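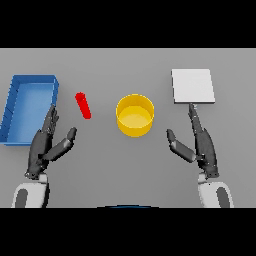 **How often do the hands of a two-arm bench cell need to be calibrated?**

After every 1,000 cycles, and also after any finger, thumb or wrist part was changed. The routine takes 16 minutes for both hands together.

# Ornbridge Bench Cell, two-arm version

The Ornbridge Bench Cell is a tabletop cell with two arms and two jointed hands. It comes with the Wovach simulator, so that every move can be tried on the screen before the real arms are powered. This page is for customers who already own the cell and must set it up or look after it. Prices and delivery times are on the order form.

## What you receive

- two arms with hands, already joined at the wrist
- control box with the Kettani drive cards
- Wovach simulator license for one computer
- Baltach service kit, order number 372

The table is not part of the delivery. Please choose one with a flat, matte top. A shiny top gives reflections and the cell then needs more time to find thin parts.

## First setup

1. Fix the base to the floor or to a heavy frame. Tighten the bolts crosswise, and check them again the next day.
2. Connect the control box, but leave the arms without power.
3. Start Wovach and load the scene called "bench, four items". It has a tray, a stick, a bowl and a square pad.
4. Run the rest pose. Both hands must stay open, with the thumb away from the fingers.
5. Run the sorting task three times in the simulator. The stick belongs in the tray, and the bowl is gripped by the rim.
6. If there is no error in the log, copy the settings to the control box and repeat at slow speed with the real arms.

Do not jump over step 5. Most of the support calls we receive in the first month are from a wrist offset with the wrong sign – in the simulator this costs nothing, on the real cell it can cost you a finger joint.

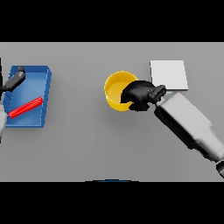 The grip on a round rim is also the best check for wear. When the finger joints become loose, the hand closes later on one side and the bowl is pushed away a little before it is held. Compare the closing values of the fingers in the log with the values from your first setup. A small difference can be corrected by calibration. If the same difference comes back after calibration, change the joint.

## Regular care

| Work | When |
|---|---|
| Wipe the hands with a dry cloth | every day of use |
| Check the wrist screws | every week |
| Calibrate both hands | every 1,000 cycles |
| Change the finger pads | when the surface is smooth |

Please use no alcohol on the dark parts of the hand. It makes the surface dull and, with time, sticky. The white arm covers can be cleaned with water and a mild soap.

## Error 921

Error 921 means that one hand did not reach its rest pose. Switch off the arms, open the thumb slowly by hand and look for dirt in the joint. Then start again. If the error stays, the cable in the wrist must be changed – it is in the service kit, with a printed guide.

Wrist cables delivered before February are a little shorter. They fit, but leave the cable clip open.

*Page last changed: May 7, 2024*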